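Search this journal
Enter keywords
Share 2
6 min read

4.2 Coating wear in returnable steel containers

The second part of the survey dealt with painted steel containers circulating between the Skalport depot and the two packing sites supplied by Catex. All containers had been finished with a single grey topcoat over a zinc-rich primer. Records of repainting were kept by the depot and were complete from October onwards; earlier entries were left out of the analysis.

A total of 484 containers were inspected. Each inner wall was divided into an upper and a lower band of equal height, and the state of the paint in each band was graded on the five-point Pudedon scale, where grade 0 is unbroken paint and grade 4 is bare metal over more than half of the band. Floors were graded separately, as they are often left to wear and are not repainted at Skalport. Dents were noted but not graded.

Lower bands were graded worse than upper bands in every age group. The difference was smallest in containers repainted within the past year and largest in those that had gone 30 months or more without treatment. Loads of loose castings gave higher grades than bagged loads at the same age. Whether a container had been kept outdoors had little effect once age was allowed for, which agrees with the earlier Butkienė depot study.

Thirty-one containers were graded twice by different inspectors. Agreement was good for floors and poorer for walls, mainly where chipping and scraping occurred together. Figure 3 shows wall wear of this mixed kind. 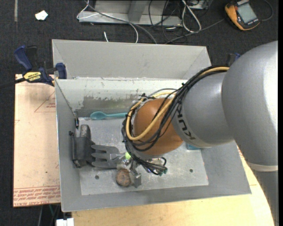 Page last changed: 17 Mar 2026

Figure 3. Chipped and scratched paint on the inner far wall of a grey metal bin, with a darker scraped patch across the lower part. The floor is scuffed.

For mixed wear the higher of the two possible grades was recorded. This rule raises the mean grade slightly but does not change the order of the age groups. Drain holes were excluded from the graded floor area.

4.3 Cost of repainting

Repainting costs were taken from depot invoices and include stripping, primer and topcoat. Transport to and from the paint shop was charged separately and is treated in Section 5.

0 comments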